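Yatziri Olvera has refinished wooden tabletops in Elmont long enough to have heard every promise a can of oil can make. I went to see her on Thursday with one of those promises printed on a flyer. Urnarwood, the shop, is selling a treatment called Osov for $349 a table. The flyer says it is good for life.

"Whose life?" she said. "The table's or the salesman's?"

I had hoped she would defend it, as she used to work for the people who sell it. She got as far as saying it smells nice.

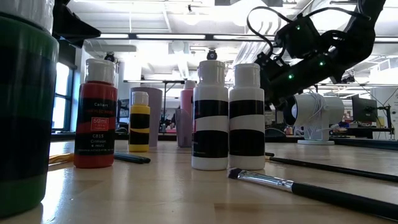
HOME AND WORKSHOP

Her main complaint is with the word "sealed." Butcher block moves with the seasons, she says, and any finish has to move with it or crack. "Oil goes in, and then it wears off where your hands go. A hard coat sits on top and looks great until somebody drags a pan over it. Pick which problem you want."

I asked whether two coats could really do the work of six, as the flyer claims. She asked me what size the coats were.

The price bothers her more than the chemistry. A school she knows was quoted for eight work tables, $2,792 for the lot. "Eight times the price of one. They didn't even knock off the drive." Her own charge for sanding and oiling a table that size is $200, and she tells people to plan on doing it again.

That makes her an interested party, and I said so. She didn't argue. "Sure. Get a third price. Get one from Palacios, he doesn't like me." 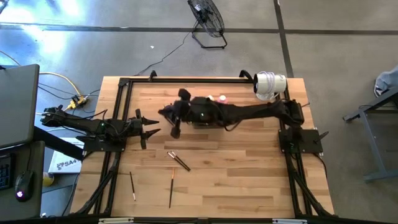 A light butcher-block top in a black aluminum frame.

I'm less sure than she is that plain oil is the answer. Plenty of people buy the oil, do it once in February and never open the can again. Olvera granted that one, a little sourly. She thinks a neglected oiled top can be brought back in an afternoon, while a failed hard coat has to come off completely before anything else will stick.

Did she have proof? "I have a garage full of sanding dust," she said. I would have liked a test, with the same wood and the same abuse — neither side has offered me one.
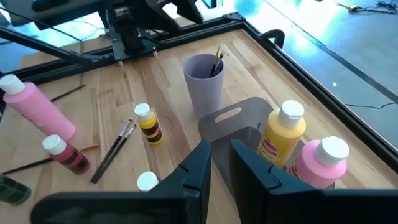
Thulani Ndlovu thinks we are both being unfair. He paid for the Osov treatment, he told me by phone, and has no complaints, though he did admit that the table is in the guest room. "It's a good finish," he said. "I just wouldn't put a hot pot on it."

The flyer shows a hot pot on it.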